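**Subject:** Re: [textiles-list] Matching checks on plaid when the grain has drifted
**Date:** Monday, May 28, 2018

> I have a length of blue-gray plaid, woven, large check. Folded selvage to selvage, the pale bands line up at one end and are well off at the other. Is this a cutting error at the shop, or is the cloth skewed? I would like to get two panels and a bias strip out of it. Pressing with steam did nothing I could measure.

Check the ends first. Pull a single weft thread across the full width and cut along the gap. If the cut edge then sits square to the selvage, the shop cut it crooked and there is nothing else to fix. If it does not, the cloth was finished off grain and needs to be pulled on the opposite diagonal while damp, then dried flat.

With a large check, don't judge this from a draped piece. Any fold turns the bands, and two stripes that are parallel in the weave will look as if they diverge.

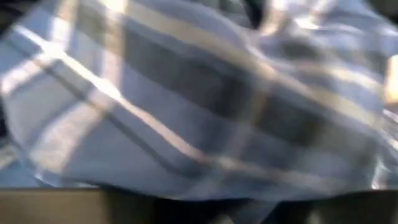
*Photo: Ravar sample archive, plaid, slate blue ground*

The narrow whitish-pink stripe is the one I would use as a reference on a cloth like this. It is easier to pin to than the wide pale bands, where you can be off by several threads and not notice. The thin dark gray line beside it works as a check.

For the panels:

- Lay the cloth in a single layer. Don't cut on the fold.
- Cut the first panel, flip it face down on the remaining cloth, and match stripe to stripe at the seam line, not at the cut edge.
- Pin every crossing along the seam. Baste before machine sewing.

Vieira's cutting notes allow one full repeat of extra length per panel. I allow the same, plus 6 inches if the cloth has not been washed.

The bias strip should come last, from what is left. Matching it is not worth the cloth.

Did you buy this from Brirkedwood or from Hokesov? I had a skewed length from Hokesov last June and they exchanged it, uncut.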